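Kitchen bench log, November, 2:40 p.m.

Picking up from the morning page. Microwave is out on the counter with the white round plate in front of it.

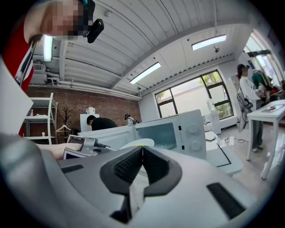 Mali Lewis would like the plates kept at the far end of the counter, by the cups, so that the door can swing all the way open without anyone moving them first. Her note in the margin of the Gatcombe page says the same. I tried it her way after lunch and it's fine for one person. With two of us working it means reaching across, so I've put the plate back for now and we can argue it out at Mostyn.

Microwave: two rotary knobs, one above the other. I keep going for the wrong one. Will mark the timer with a strip of tape. Dial is hard to set under a minute, so for short runs turn it past two and bring it back.

Water test, same mug each time, filled to 495 g on the scale. First run got to 87 C, second run was lower, but I'd left the door open while I wrote up the first. Throw out the second. Repeat both tomorrow with the door shut between runs.

Kettle stays on the white cabinet. Don't run it and the microwave together until we've heard back about the outlets on that side. Mug plus water was 786 g, checked twice.

White tray with the black border: leave on the table to the right, use it for things going back to the sink. Small items go on the flat tray on the side table. If you borrow something from there, put it back on the same tray, please. I lost 17 minutes looking for the spare thermometer and found it in the Lestodside box.

Clothing rack is too close to where we carry hot dishes. Moving it toward the wall before the next round.

Still to do:

- tape on the timer knob
- second mug, same size
- ask Gamholm for the rest of the plates
- wipe down the counter, left end especially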